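**Ticket 174: Sink counter, slow drain on one side and smell from below**

Status: open, waiting for part
Place: Garside, ground floor room
Counter and sink: Grirnum, with Lesta trap set
Reported by: me (the desk by the window)
Handled by: Jordan Clegg

**What is the problem**

Since we came back in March, the left basin of the double sink empties very slowly. When I let in water to half of the basin and pull out the plug, it needs 8 minutes to go down. The right basin is normal. In the morning there is also a smell under the counter, not strong, but I notice it when I sit down to work.

I have not seen water on the carpet. I put a dry paper towel under each trap for one night and both towels were dry in the morning.

**What I tried**

1. Took out the dish rack and cleaned the strainer of the left basin. There was rice and some tea leaves. No change.
2. Poured hot water from the kettle, two times. It was a little better for one day, then the same as before.
3. Used the rubber plunger with a wet cloth over the other drain. I heard air moving, but the time stayed at 8 minutes.
4. Opened the left trap by hand with a bucket under it. Inside was grey grease, perhaps two spoons of it. I washed the cup in the toilet sink and put it back. The thread went on badly the first time and I had to start again.
5. Measured again: now 5 minutes. So it is better, but I would not call it repaired.

**Reply from Jordan Clegg**

Thanks for the clear notes. Please check the flexible pipe after the trap. If it hangs lower in the middle than at the end, water stays in it and grease collects there. That would also explain the smell. Please don't use any chemical cleaner, the Lesta seals do not like it. Also let me know if there are power strips near the sink side.

**My answer**

I looked with a torch. The pipe from the left trap goes down in a curve and then a little up again, and I believe this is the low place you mean. I lifted it with my hand and held it there while a colleague let the water out, and the basin was empty in less than 2 minutes. When I let go of the pipe and we repeated it, we were back to 5.

About the electricity: the power strips are by the white desk, along the wall. There is a long black cable on the carpet that begins under the counter, and I would like to move it before somebody opens the pipes again. I did not pull on it, as I do not know where all of it goes.

**What we agreed**

- Jordan will order a pipe clip and a new seal ring from Ondach. The pipe is around 30 mm wide, I measured it from outside with a ruler.
- Until then we wash only in the right basin. The rack stays in the left one.
- No fat or rice in the sink. I wrote a note for the others.
- Before the repair, the bowl and the bottle must come off the counter and the black cable must be moved away.

When the clip is mounted I will fill the left basin again to the same height and write the time in this ticket. Please do not close it before that.

**Attachments**

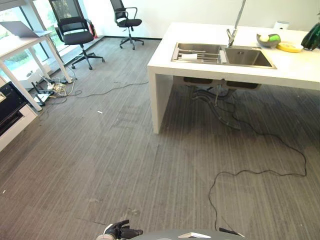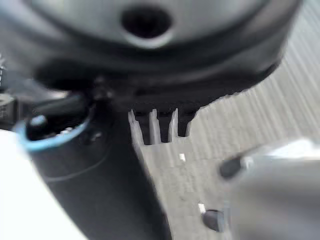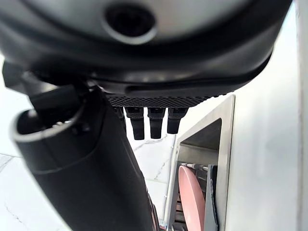 *Ticket 174, Garside. First picture: sink counter with traps and pipes, cable on the carpet.*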